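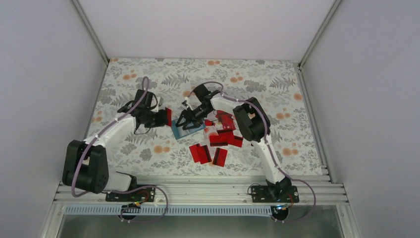
Card Wallets: Common Questions

Last updated 28 June 2023

Which way should a card go into its sleeve?
Push it in short edge first, with the magnetic stripe on the side away from the thumb notch if your sleeve has one. Either way round is safe for the card. Most people want the name and number hidden when the wallet is open on a counter.

A card won't slide in. What am I doing wrong?
New sleeves cling together. Open the wallet flat on a table, separate the sleeve from the one behind it with a fingertip, and hold its mouth open while you start the first corner. If it still sticks, leave the wallet open overnight and try again.

Can I put two cards in one sleeve?
Yes, up to 2 standard cards, back to back. Embossed cards should go in alone — raised numbers press into the plastic and leave marks.
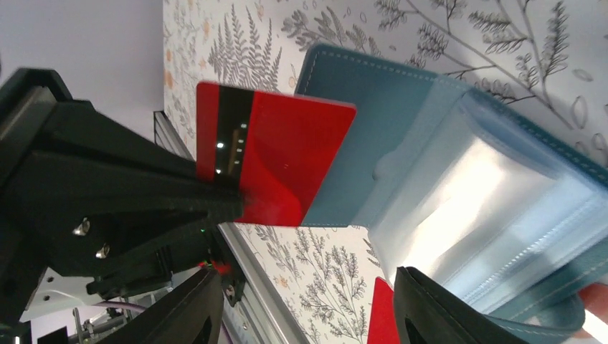
Cards with a stripe can touch each other without harm. Keep them away from magnetic purse clasps and phone cases with a magnet in the flap. Hotel key cards are the ones most easily wiped.

Will the clear sleeves discolor my cards?
Not in normal use. Printed receipts are different. The ink on thermal paper fades against plastic, so keep receipts somewhere else.

How do I clean the wallet?
Take the cards out first. Wipe a faux leather cover with a damp cloth and a drop of dish soap, then dry it. Sleeves can be wiped the same way. Don't use alcohol or nail polish remover, and don't put the wallet in the washing machine.

The snap won't close.
The wallet is probably too full. Take out a few cards and press the snap with the wallet lying on a hard surface. 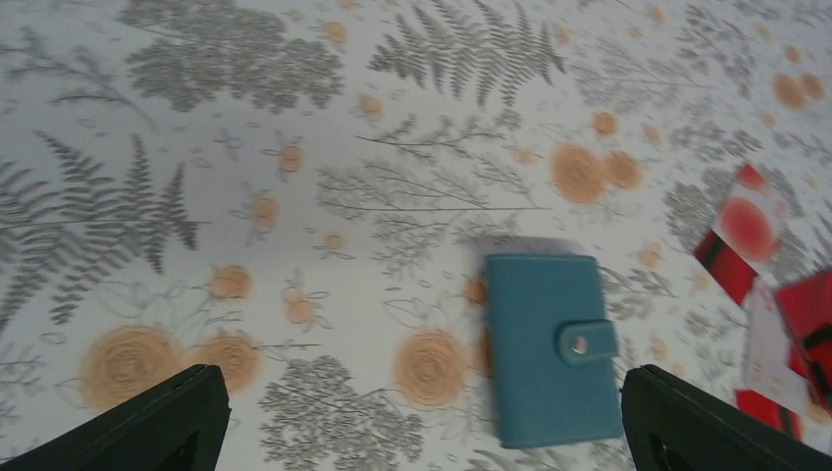 If the strap closes but pops open again in a bag, spread the thicker cards through the sleeves so they aren't all in the middle. A snap that has bent can't be repaired at home.

Can I return a wallet I have already used?
Duldale accepts returns for 7 days after delivery. Check every sleeve for cards before you send it.

Who do I contact about a torn sleeve?
Write to Shaohua Yan at the Duldale service desk and include your order number. Replacement sleeve packs will be back in stock in August.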